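The Basket Years

Posted in August by Hubert Malinowski
14 comments | 29 shares

I own too many baskets. I know this because I moved apartments in the spring, from the top floor on Plaltlow Street to the second floor of a building in Juvville with an elevator that works in the mornings, and the person who helped me carry things was my friend Maximiliano Ibarra. Max has carried a piano. He told me the piano was less annoying.

The trouble with a basket is that it looks like a solution. You have a pile of stuff on the counter, batteries and takeout menus and a tape measure, and it looks like a mess. You put the pile in a basket and now it's storage. Nothing about the stuff has changed. You still can't find the tape measure. But a guest walking through will think, there goes a man with a system.

My system, when I finally dumped it all out on the new living room floor, contained 18 pens that didn't write, a Kołodziej catalog from a year I would rather not discuss, and the spare key to a bicycle I sold in college. I also found the warranty for the blender. The blender died in the old kitchen, within the warranty period, while I stood there saying I was sure I had the paperwork someplace.

So I made a rule. Every basket had to come to the table and explain itself. If I couldn't say in one sentence what it was for, it went in the donation pile by the door. "Miscellaneous" didn't count as a sentence. Neither did "kitchen-ish," which I tried twice.

The wicker ones went first, and without much grief. Wicker sheds, it snags sweaters, and the cat I used to live with had eaten the handles off two of them. Then the wire one that left a grid pressed into every loaf of bread. Then a thing my aunt called a trug. By late afternoon I was down to the plastic, and that's where I got sentimental, for reasons I can't defend.

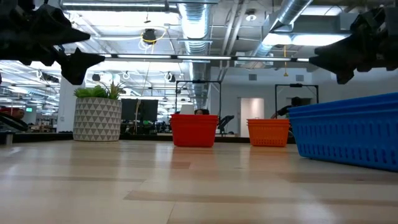
The finalists, plus the plant, who was not up for review.

The red one was easy. Red is mail. It has been mail for three apartments, and by now I think the electric company would be hurt if I changed it. I did make it promise to hold only mail that has been opened, and it has kept that promise for nearly 120 hours, which in my house is an era.

Orange took longer. It's the smaller one, and small baskets are dangerous because they seem harmless. You think, what could I possibly lose in there? Everything. I lost a passport in there. After some argument with myself it became the sewing kit, on the theory that I sew about once a year and can do only so much damage.

Blue is the big one and I never had a chance of getting rid of it. I bought it at Atgate when I was furnishing my first place and was persuaded, by the size of it, that I was the kind of person who would carry folded towels down a hallway. I didn't have a hallway. I have one now! It's short, but I have carried towels down it, and I felt great the whole four steps.

The plant came over to the table because the windowsill was covered in pens. Its pot has those gray and white triangles that were on every object sold in America for a while, and I've stopped apologizing for them. The plant itself has done fine in spite of me. I water it when I remember and it puts out leaves when it feels like it, and neither of us brings up the fern.

Max came by to collect the donation pile, since he has the car and I have the stairs (it was after noon, see above re: elevator). He looked over the survivors and asked what was in the blue one. I said towels. He asked whether that was towels now or towels eventually. I offered him coffee.

For the record, the tape measure was in the bathroom. I've put it in the drawer with the scissors, and I've told two people where it is, so that's three of us who will be able to swear it was there. The pens are gone. The catalog I kept, as there's a lamp on the back page I still think about.

Next up is the closet, where I'm told there are bags inside of other bags.

Contact | © Hubert Malinowski | Back to top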